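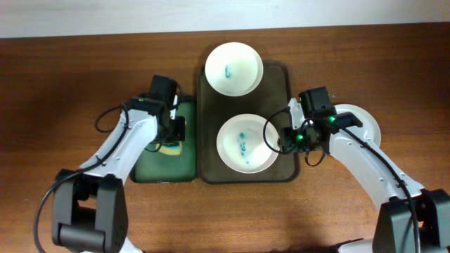

Two arms, two bowls and a green tray on the bench at Tulldale.

How to budget for a two-arm tabletop setup (without the nasty surprises)

Jun 22, 2019

I get asked for our shopping list a lot, so I'm finally writing it up. My first budget for Tulldale had one line on it, and that line said "arms". Oh dear!

Start with the job. Ours was dishes, so before I rang a single supplier I wrote down what had to sit on the table at once: bowls, a plate, a tray under the bowls and another off to the left. Lay your own stuff out on a real table and measure the space it takes up. Then measure how far an arm has to reach from the near edge to the far side of it all. That number rules out half the catalogue straight away.

Next, price one arm properly. I mean the arm, the gripper, the camera on the wrist, the power supply and the cables. Get it all on one quote and then double it. Turkico quoted us for the arms and left the camera mounts off, and those came to $357 once we'd added freight. I was a bit cranky about that.

Spend more than you'd like on cable. It has to follow the wrist through every turn, so you want enough slack for a decent loop, and you want spares in the drawer (we bought 4 and I'd buy more now). Flor Usuga, who looks after our wiring, won't sign off a budget with no spares line.

Now the boring bits. Allow for the mounting base, a computer that can keep up with all your cameras, and somebody's time to set it up. I put down 13 days for ours and Arvid Öberg laughed at me, but we came in just under.

Things for the arms to handle are cheap, so don't fuss. A scuffed old tray is perfectly fine, and so are plain white bowls. I set aside $40 for crockery and sponges and still have change.

Last of all, ask for delivery dates in writing. Daltora told us August for the second gripper, and I've planned the rest of the spending around that. If you want my spreadsheet, leave a comment and I'll send it over.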